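Nisholm Guest House, ground floor
Pre-opening safety checklist, with comments
Date of walk-through: 18/12/2020

1. Exit doors open from inside without a key: PASS
Front and back both fine. The back one sticks at the top. I was told it was planed in October, which I find hard to believe.

2. Extinguishers in date: PARTIAL
Kitchen tag is good. Hall tag has no signature, and a tag without a signature is a piece of cardboard.

3. Smoke alarms tested: PASS
The log says "all OK" 88 times in the same pen. I pressed every button myself.

4. Hot water at guest taps: FAIL
The Jultent mixing valve is said to be self-adjusting. Show me the service sheet.

5. Wall hangings secure: OPEN
Minami's quote lists "security fixings throughout" at 369 for the set. No load rating is given. I want one in writing before anything goes over a bed or a walkway. 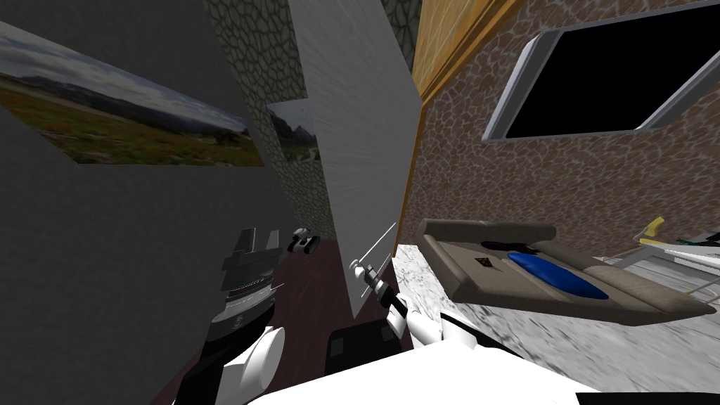 Item 5: landscape paintings, with cobblestone-textured wall between the dark wall and the white panel.

6. Stone finishes: OPEN
The Oltudska brochure claims 1,000 hours of wear testing. It doesn't say on what, or by whom. Ask again.

7. Hall width at least 36 inches: PASS
Measured twice. The plan is wrong, the hall is fine.

8. Outlet covers: FAIL
One cracked, by the linen closet. "Cosmetic" is not a category on this form.

Recheck items 2, 4 and 8 before any booking is taken. Items 5 and 6 stay open until paper arrives.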